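Print | E-mail
Shares: 85 | Comments: 2

3.2 Mugs, cups and the shared kitchen

Drinkware is a wonderful thing to study in a workplace. In the 5 offices we visited, people could name a favorite mug far faster than a favorite chair, and they told us so at length! We use "mug" for a vessel with a handle that can hang from a peg, and "cup" for everything else.

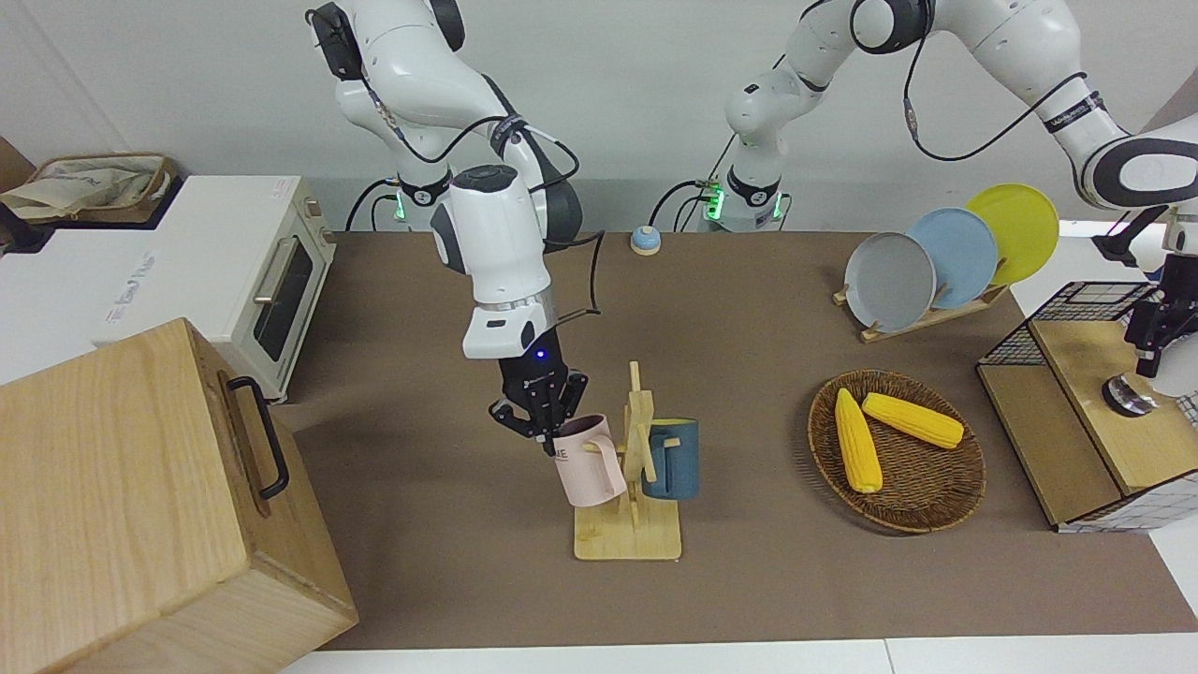
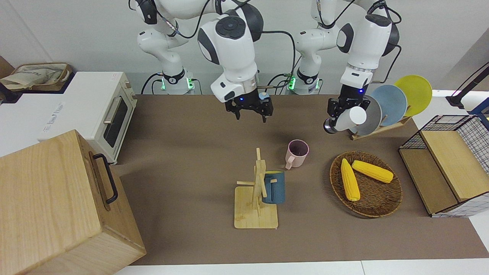

Figure 2. Pink and teal mugs on a wooden mug tree (first panel); a white cup held sideways (second panel).

3.3 Survey results

We received 485 completed forms. Staff at the Watkins site wrote the longest answers – one ran to three pages – and most of them dealt with who may borrow what. Mugs with words on them were lent out less often than plain ones, and this held at Kodmont too, where the kitchen is much larger. Prothero's earlier work on tea rounds found the same pattern, and we were delighted to see it again in such different buildings. Forms handed out in January came back with more remarks on gifts, so we treat that batch separately in Section 4.

Comments (2)

Llinos Gwilliam: Lovely section. Did you ask about chipped mugs? Ours at Venix get kept for years.

Prys Prothero: Glad the tea round paper was useful – happy to share my old forms.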